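Triltura: Household Water Hardness Readings

Version 3 of the table. Supersedes the October release, which had the Estden and Jikanitz columns swapped in the header row.

Contents

readings.csv — one row per tap sample
sites.csv — one row per sampling address, location rounded to the nearest street block
kits.csv — lot number and opening month for each titration kit
units.txt — conversion factors used in the build

Summary

Triltura collects total hardness readings from kitchen taps in two towns, Estden and Jikanitz. The table holds 4000 readings from 266 addresses. Estden draws mostly on a limestone aquifer. Jikanitz is supplied from the Salazar reservoir and switches to well water when the reservoir is low, so its values fall into two groups. The source column records which supply was in use, as listed in the town's weekly notice.

Sampling

The cold tap runs for two minutes before the sample is taken. Samples from softened lines are accepted only if the softener is bypassed; where this could not be confirmed, the bypass field is left blank. Blank does not mean "no." Each sample is titrated twice with EDTA, and both results are stored. The mean is not stored.

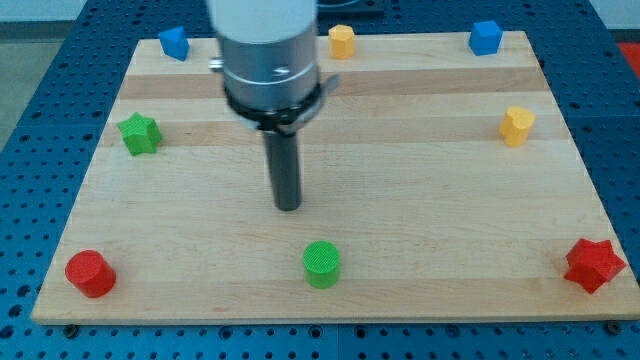

Hardness is given in mg/L as calcium carbonate. Readings submitted in grains per gallon were multiplied by 17.1 and rounded to the nearest whole number. The original value is kept in raw_value and the original unit in raw_unit. Do not average raw_value across rows.

Known problems

Kit lot 43 was stored open and reads high. Its 348 rows are flagged with lot_warn = 1 and have not been corrected. Sites with a single visit are included — filter on visit_count if you need a time series.

Jikanitz has few winter readings, and most of those come from the north side of town. A seasonal comparison between the two towns is not supported by this table.

Missing values are empty strings. Older files used -1, and scripts written for version 1 will need a change to the loader.

License and changes

Free to reuse with credit to Triltura. Corrections should give the row_id and the column name. Row identifiers are stable between versions; deleted rows are listed in removed.txt and their numbers are not reused.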